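3.2 Surface preparation and gloss measurement

The test pieces were cut from a single production run of matte-finished desktop board supplied by Gronstead. Each piece was wiped with a lint-free cloth and deionized water, left to dry in room air, and stored face up under paper covers until needed. No solvent was used at this stage. Earlier trials with alcohol wipes left faint streaks on the darker finishes, and the streaks raised the gloss reading at low angles.

Gloss was read at 60 degrees with a handheld meter, which was checked against its black reference tile at the start of each session. Five readings were taken on every piece, one near each corner and one at the center, and the mean was used in all later steps. Pieces whose corner readings differed by more than 2 gloss units were set aside and do not appear in Table 4.

3.3 Wear procedure

Wear was applied with a Clokard linear rubbing machine fitted with a felt head. The head carried a fixed load and moved back and forth along the long axis of the piece. One cycle is defined as a forward and a return stroke. Gloss was read before the first cycle, after every 100 cycles, and again at the end of the run at 900 cycles. The felt was replaced for each new piece. Loose dust was removed with a soft brush before each reading, and the piece was returned to the same position against the stop.

The rubbing load does not reproduce any one kind of use. Desktops in shared rooms are exposed to sliding contact from dishes, paper, sleeves, and the undersides of equipment, and the contact area differs widely among these. The felt head gives an even band of wear that can be measured repeatably.

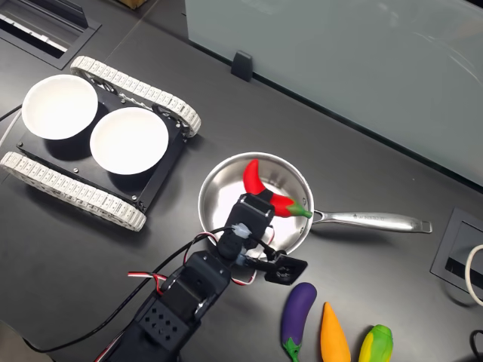
Figure 2. Objects on a dark gray tabletop, including two round white bowls and a small tracked chassis.

Light-colored finishes were treated in the same way, with one change. The low starting gloss of the white and pale gray boards made small shifts hard to separate from meter noise, so these readings were repeated at 85 degrees. Both sets are reported. Where the two angles disagree on the order of the finishes, the 85 degree values were used for ranking.

3.4 Cleaning cycles

A second group of pieces was cleaned without rubbing wear. The cleaner was Hukness neutral concentrate, diluted with tap water to the strength given on its label and applied with a damp microfiber pad. The pad was passed over the surface by hand in 5 overlapping strokes, and the surface was then dried with a clean pad. Hand application introduces some variation in pressure. The same operator treated all pieces in this group, which limits the variation between pieces but leaves any bias of that operator in the results.

Residue was judged by reading gloss before and after a final rinse with deionized water. A drop in gloss that recovered on rinsing was classed as residue, and a change that remained was classed as surface damage. This rule cannot detect a residue that resists water. The Van Damme boards, which were added to the study in July, were rinsed twice for this reason, and only the second reading was kept.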